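4.3 Gripper check with soft items

The Fujimoto data sheet says the factory grip setting suits "most food items." Don't take that on trust. It was too strong for steamed buns on both arms of the Rindham cell, and the self-test passed anyway.

Before you start, switch the steamer off at the wall and let the tray cool. The arms have no idea what is hot.

1. Lay the glass lid flat on the table, to the left of the steamer.

2. Set the plate to the right of the steamer. Keep the cables behind the right arm's base clear of its swing.

3. Open both grippers and wipe the fingers. Dried dough on a fingertip throws off the closing point – the software will not warn you.

4. Set grip force to 20 percent and speed to 5 percent. Run the transfer routine with the right arm only and pause it while the bun is held clear of the plate.
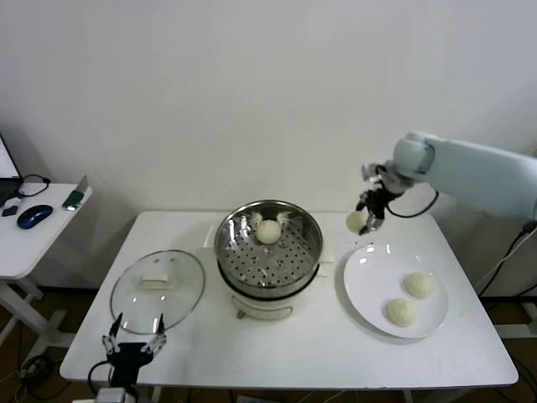 5. Look at the held bun from the side. If the fingers have left deep dents, lower the force by 4 percent and repeat with a fresh bun.

6. Resume the routine, then save the setting under a new name. The Zuko controller claims to keep the old one. Ours didn't.

CAUTION: A "grip OK" score of 92 or higher only means the fingers stopped closing. It says nothing about the state of the bun.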